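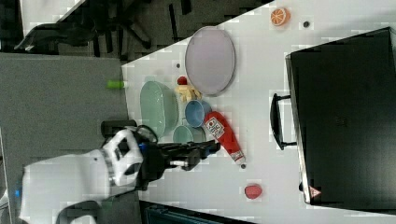

4.2 Forecast data and feeder selection

Load and solar output were recorded at 12 feeders on the Kerus distribution network, beginning in July. Each feeder reported once every five minutes. Feeders with less than 40 kW of rooftop solar were left out, as were two that were rewired during the study. The remaining set served 3409 customers, most of them households.

Weather inputs came from the Folport station, which is closer to the coast than any of the feeders. Cloud readings there tend to run early in the morning hours, and we shifted them by one reporting interval before training. Missing readings were filled from the previous day only when the gap was shorter than an hour. Longer gaps were dropped.

Figure 3. Tabletop from directly above, with the robot arm on the right.

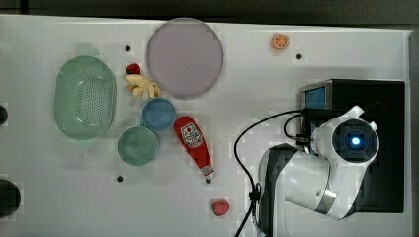 4.3 Battery dispatch

The dispatch rule follows Uniyal and Stasiv, with one change: the battery may not discharge below the reserve level set by the operator. Forecast error was largest on days with broken cloud, and on those days the battery reached its reserve before the evening peak at 5 of the feeders.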